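How to Handle, Check and Seat a Desktop CPU

By Abla Awad

Putting the processor in is my favorite part of any PC build. It takes less than a minute once the board is ready, it's the step everybody worries about, and when the lever clicks down you get to feel very pleased with yourself. I've written this guide for people doing it for the first time, or for the first time in years, so I go slowly through the parts that matter and skip the parts your motherboard manual covers better than I can.

It works for both common kinds of desktop chip: the ones with flat gold pads underneath, where the pins live in the socket, and the older style with pins on the chip itself. I'll point out where the two differ.

What you'll need

A clean, hard table with good light
Your CPU, still in its plastic shell
Your motherboard, sitting on the cardboard box it came in
Thermal paste, if your cooler doesn't have any already applied
Isopropyl alcohol (90 percent or higher) and 2 lint-free cloths
A flashlight, or the one on your phone

Before you touch anything

Check that the chip and the board belong together. Look up your motherboard on its maker's support page and find the CPU list. Your exact model should be there, along with the BIOS version it needs. If the version is newer than the one on your board, sort that out first! A chip that fits the socket perfectly can still refuse to start on an old BIOS, and you'll waste an evening blaming the wrong thing.

Then deal with static. Roll up your sleeves, stay off the carpet, and touch bare metal on something grounded. I wear a wrist strap clipped to the case, which costs very little and saves me from having to remember to keep touching things.

Step 1: Get to know the chip

Open the plastic shell and look before you lift. The big metal lid on top is the heat spreader, and it's there to carry heat from the silicon up into your cooler. The thin colored board it sits on is the substrate. On one corner you'll find a small triangle, usually gold. Remember where it is, because you'll be matching it to a triangle on the socket.

Step 2: Pick it up by the edges

Hold the chip by two opposite sides, with light pressure, the way you'd hold a photo you didn't want to smudge. Keep clear of the underside completely. Skin oil on gold pads can make a poor contact, and on the older style a pin bends far more easily than you'd think.

A fingerprint on the lid is no disaster – a wipe with alcohol takes it off before you put the paste on. If you need to set the chip down, put it back in its shell.

Tilt it under your light while you have it up. A brushed metal lid flares almost white at the right angle, and any smear or leftover paste shows up beautifully against it. The edge of the substrate is worth a look too, especially on a used chip, where I check for nicks and chipped corners.

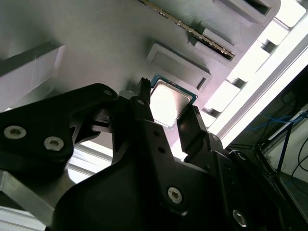

Step 3: Open the socket

Push the lever down slightly, move it out sideways from under its hook, and raise it all the way. On boards with a metal load frame, lift that too. Leave the black plastic cover in place if there is one, as on many boards it pops off by itself later.

Shine your flashlight across the socket at a low angle. On a pad-type socket the pins should look like an even, shimmering field. One that's bent will catch the light differently. If you spot one, stop and contact the seller.

Step 4: Lower it in

Line up the triangles, and the notches if your chip has them. Lower the chip straight down and let go. No pushing, no sliding! It should sit flat under its own weight. If it rocks, lift it straight up, check the corner again and have another try.

Step 5: Close it up

Bring down the load frame, then the lever, and hook it back in place. Pad-type sockets take a surprising amount of force and may creak a little. Pin-type levers move easily, so if yours fights you, open it again and check that the chip is flat.

Step 6: Paste and cooler

Wipe the lid with alcohol and let it dry. Put a pea-sized blob of paste in the middle, set the cooler straight down on top, and tighten the screws a few turns at a time in a cross pattern. Plug the fan into the header marked CPU_FAN.

Keep the empty plastic shell. You'll be glad of it when you upgrade.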